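Community > Workplace > Kitchens and Catering

Ask Browse Tags Sign in

Robot on dishes at work, what happens to the kitchenhand hours?

Posted by Hadi Hijazi, 6th March

Our staff kitchen in Suminthorpe is getting a two-armed robot for the dishes. I do 2 shifts a week there.

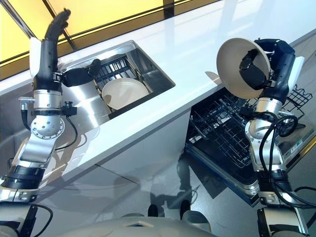 Will my shifts be cut?
Ask for the new roster in writing before it starts, and check your minimum hours.

Britt-Marie Lindqvist
Ours does plates and bowls. I still scrape, do pots and wipe down. Less bending, but more time waiting near it. Get "minding the robot" put in your job description, as mine wasn't and it became an argument over pay.
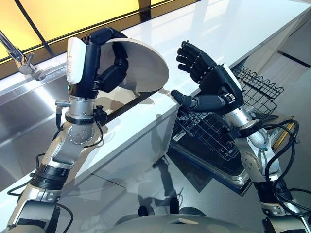

Plate in one hand, dishwasher open.

Ronaldo Xavier
depends on your boss

Comments

Érica Coutinho: Same at Conneely. Hours stayed, start time moved.
Hadi Hijazi: Thanks, asking for the roster.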